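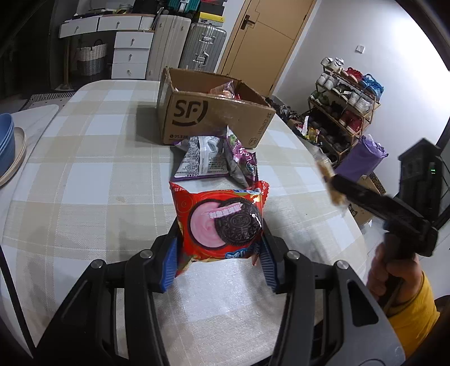
When I moved to this country I was 31 and I believed that I could read English. I had read novels in it. Then I stood in a supermarket with a bag of crackers in my hand, and I could not decide if the bag was one meal for one person or a snack for four. The small print said that it contained four servings. I ate it in the car, all of it, before I reached home. Since then I have been interested in what a package tells us and what it prefers to leave for later. Take a red pack of Oreo with Chinese characters on a pink label. I cannot read one of these characters, and still I understand from the front that there is a chocolate cookie and something with pink cream. The front of a package speaks to everybody. The back speaks only to the person who has good eyes, good light and some free minutes.

My opinion is simple. I think the serving size, as it is printed today on most snacks, should be removed from small packages, and the numbers should be given for the whole package only. I know that some products already print both, in two columns. I would like to lose the first column.

The argument for the serving is that people are different. A child eats less than a man who works outside. This is true, but the serving does not solve it. It is the same number for the child and for the man. When I was growing up, my grandmother gave to each of us what she thought we needed, and she was looking at us when she did it. The label is not looking at anyone.

For two years I did the bookkeeping for a small importer, Marinho, which brought crackers and sweets for the neighborhood shops. My desk was near the desk of Silvana Frota, who prepared the labels that we put over the original ones. She was a very exact person. One time we received a new line of corn snacks called Grultanik, and the first draft of the label said 900 calories for the bag. Silvana was asked if the number could be "made more friendly." It was not illegal, what they asked. She only had to divide the bag into more servings, and the big number became a small one on top. The bag did not change and the corn did not change. In August the bags arrived to the shops with the friendly number, and as far as I know no customer ever wrote to us about it.

I do not say that the owner was a bad man. He paid us on time, and he had competitors like Orkura, whose labels looked lighter than ours for the same reason. If only one company prints the whole number, this company looks like the unhealthy one. That is why I do not believe it can be left to the good will of each firm. It has to be the same for all.

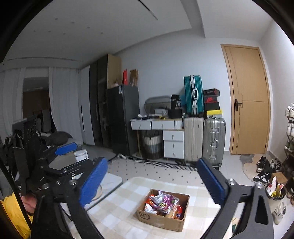 There is also the question of how we eat now. My mother bought cookies by weight, from a tin, and she took them home in a paper bag that nobody would keep. The tin had no numbers, but to open it was a small event, usually on Sunday after lunch or when a guest came. Now we buy many small packages, and each one feels like nothing. You finish one and you do not have the feeling that you ate. I am speaking about myself here. In the evening, when I am tired, I do not divide by four.

My friend Mirela Fontes, who teaches adults to read and write, disagrees with me. She says that the people in her class do not look at the numbers at all, neither the large nor the small, and that I am fighting for a change that would please only people who already read labels. She would prefer a color or a simple sign on the front. Maybe she is right about her class. But I have seen her put back a package of Todov wafers when I read to her the total, 308, and she had believed it was half of that. She reads perfectly well. She had stopped at the first number, the same as I do.

Somebody will answer that a grown person is able to multiply. Of course. I multiply all day for my work. But the factory has a machine that can do it one time for everybody, and I do not see why the work should pass to the person who stands in the aisle with a child pulling at the coat. We do not sell shoes with the price of one shoe.

For large packages, a sack of rice or a box of cereal, keep the serving, because there it has some use. I ask only for the small bag, the one that fits in one hand and that every person in the factory knows will be finished by the same person who opened it.

Recent essays
The Price of One Onion
Why I Still Write Checks
My Accent on the Telephone
Shops That Close for Lunch
A Letter to the People Who Design Receipts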